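Skasavlow: teleoperated pick demonstrations in simulation
Data card, version 2
Last updated 5/12/18

Summary

Skasavlow is a set of 1,259 demonstrations of one tabletop task, recorded in simulation. A person drives the arm by remote control, brings the gripper over a small part standing on a wooden table, closes on the part and lifts it. The set was made for training and testing imitation learning policies on a task that is short but needs good alignment. Every session was driven by hand. No scripted motions are included.

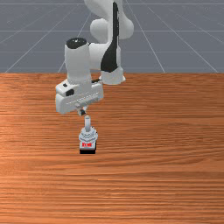
Irport Manipulation Group – Teleoperation and Learning Team

The part has a thin upright post at the top, and the post is what the operator aims for. The fingers have to come down on both sides of it. Coming in off center usually tips the part over, and most of the failed demonstrations are of that kind. We kept them. They are marked in the success field.

How the data was recorded

Operators used Marty, our remote control program. Marty reads a handheld controller and turns its movement into small position changes for the gripper. One button opens and closes the fingers. A second button ends the episode and asks the operator to mark it as a success or a failure.

Eight operators took part. Each one had 3 practice episodes before recording, and the practice episodes are not in the set. Operators could watch a close view and a wide view of the table and switch between them at any time. Most used the wide view for the first reach and the close view for lining up the fingers.

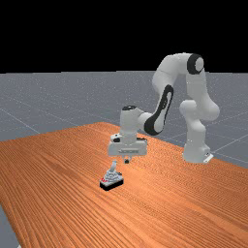 The arm starts each episode in the same pose. The part is placed at a new spot and turned to a new angle, always within reach and always upright. Operators were told to stop above the post before going down, but were not told how long to stop. Pauses vary a lot from one person to the next – keep this in mind if your method is sensitive to idle steps.

Contents of each episode

images_close – color images, close view
images_wide – color images, wide view
joints – joint positions and velocities
gripper – finger opening
action – command sent by Marty at each step
part_pose – position and rotation of the part
operator – a number from 1 to 8
success – 1 or 0, as marked by the operator

Loading

Episodes are stored one per file. The Uvon reader opens them directly and returns each field as an array. The train and test lists are in the splits folder. The test list holds two operators who do not appear in training.

Known problems

Version 1 had the gripper field shifted by one step. This is fixed, but policies trained on version 1 should be trained again.

In a few episodes the operator marked a success although the part slipped after the lift. We plan to check these against part_pose and correct the labels in November.

Contact between the fingers and the post is simplified – do not use this set to study grip force.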